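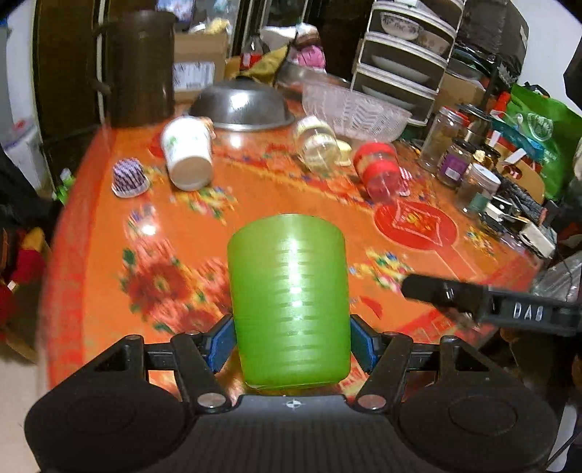
Re: [fillereo-seeds] Drilanov tomatoes: ferment or just rinse?

To: Fillereo seed list
Sent: 9:40 pm

Replying to the question from this morning, which I'm quoting in full so that people on the digest can follow along.

> Hello all. I joined the list in April and this is my first time
> saving tomato seed. I have 12 ripe Drilanov fruits from two plants
> and want to keep seed from the best of them. My questions:
>
> 1. Do I have to ferment the seed? The leaflet from Tiwari Seeds says
> to rinse it in a sieve and dry it on paper. An older post on this
> list says to let it sit in its own juice until it smells bad.
>
> 2. How long is too long? Our kitchen is warm in the afternoon.
>
> 3. I also grew a yellow cherry type at the other end of the bed. Will
> the Drilanov seed be crossed?
>
> 4. What do you all use for containers? I don't have many jars.
>
> Thank you. I garden just outside Emau, on heavy clay, if that matters.

I've grown Drilanov for a good while and have saved it both ways, so I'll go through these in order.

1. You don't have to ferment. Rinsed seed will come up. What fermenting does is break down the gel around each seed, and once the gel is gone the seed is much easier to clean and dry. With rinsing only, you have to rub the seed against the sieve with your thumb, and some gel always stays on. It dries to a sort of skin and the seeds stick to each other in the packet. If you're only keeping a pinch for yourself, that may not bother you. If you plan to mail seed out through the Fillereo exchange, please ferment. Clumped seed is a pain to divide. Neither way will get rid of every disease, so don't save from plants that looked sick.

I would not dry it on paper towel. The seed glues itself down and you end up tearing the towel into bits. A plate or a coffee filter works better.

2. In my kitchen it takes two or three days. In a warm one, check after the first full day. You want to see the seeds sinking and the pulp loosening, with maybe a thin white film on top. Stir it twice a day. If you forget and leave it too long, the seeds can start to sprout in the liquid, and then they're no good for storage. I've lost a batch that way – it was a hot week and I was away for part of it.

When it's ready, fill the container with water, let it settle, and pour off whatever floats. Do that 4 times or until the water runs clear. Then drain and spread the seed in one layer. Keep it out of direct sun and off the stove. Move it around with a fork on the first day so it doesn't dry in lumps.

3. Possibly, but not by much. Most modern tomatoes pollinate themselves before an insect gets to them. Some of the old potato-leaf types and some cherries have a style that sticks out of the flower, and those cross more easily. Drilanov is regular-leaf and the style is short on every flower I've looked at. My own rows are 4 feet from the next variety and I've had one odd plant that I know of. If you want to be stricter, bag a truss before the flowers open and save only from that one next year.

4. Anything that holds liquid and has a wide mouth. Jars are good since you can see the seeds drop, but yogurt tubs and drinking cups are fine too. Plastic picks up the smell, so use ones you don't mind giving over to the job. Paper cups will do for sorting dry seed but I wouldn't leave wet pulp in one for days. Baking cups are handy at the very end, for keeping small lots apart before they go into packets. Write the variety name on every container before anything goes in it.
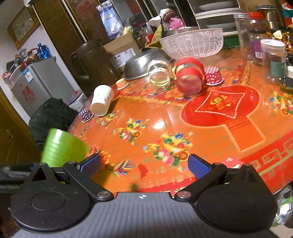
Cups on the round table: green plastic, white paper, and a polka-dot baking cup.

A few things you didn't ask. Pick fruit that is a day or two past good eating. Save from both plants if both were healthy, and choose the plant first and the fruit second. One huge tomato on a poor plant doesn't tell you much. With 12 fruits you'll have plenty. Last season I got 30 packets out of a smaller picking than that, and they weren't skimpy packets.

Dry for two weeks before you seal anything up. A seed that is dry enough snaps when you bend it. Paper envelopes inside a lidded tin, somewhere cool, will keep it going for years.

Clay doesn't matter for seed saving. It does matter for Drilanov splitting after heavy rain, and if yours have split, use those first. Cut out any moldy part and the seed from the rest can be saved as usual.

If anyone on the list has a strain of Drilanov that ripens before mine does (late August here, north side of Emau), I'd like to trade.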